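Section 5. Connecting the Lindent Water Leak Sensor to Your Home Network

Before you start, mount the sensor base as described in Section 4 and insert both batteries. The status light blinks amber while the sensor is waiting to be paired. Pairing mode ends after 5 minutes. To restart it, hold the test button until the light blinks again.
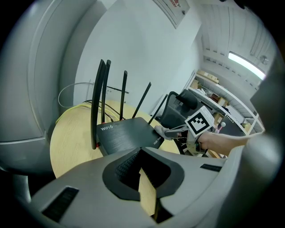

The sensor uses the 2.4 GHz band only and does not join a 5 GHz network. If both bands share one name, no change is needed in most homes. Newer equipment is supported, including routers marked WIFI6 on the top like this black one, provided that the 2.4 GHz band is switched on. WPA3-only security is not supported; select the mixed WPA2/WPA3 setting.

1. Open the Lindent app and select Add Sensor.
2. Enter the 549 code printed inside the battery door, followed by the serial number.
3. Select your network and type the password. Passwords are case sensitive.
4. Wait for the status light to turn solid green.
5. Name the sensor by location – for example, Water Heater or Laundry Sink.

Note: Pair the sensor in the same room as the router, then carry it to its final position. The pairing is kept when the batteries are removed.
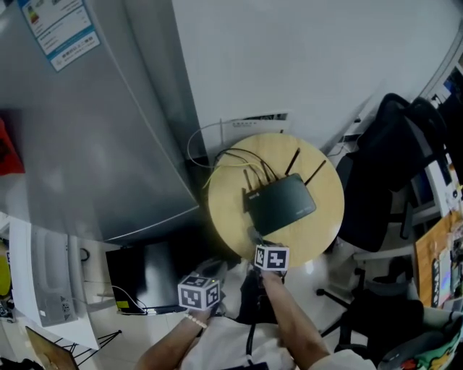 6. With the sensor in its final position, open Signal Check. A reading of 2 bars or more is acceptable. Below that, move the sensor away from metal pipes and appliance housings and repeat the check.
7. Touch a damp cloth to both probe contacts. The alarm sounds and the app shows an alert.
8. Dry the contacts and press the test button once to clear the alarm.

Caution: Do not immerse the sensor. Only the probe contacts are rated for contact with water.

Caution: Do not extend the probe cable beyond the length supplied.

If step 4 fails with error 400, the password was rejected. Return to step 3.

Revised 28 February 2019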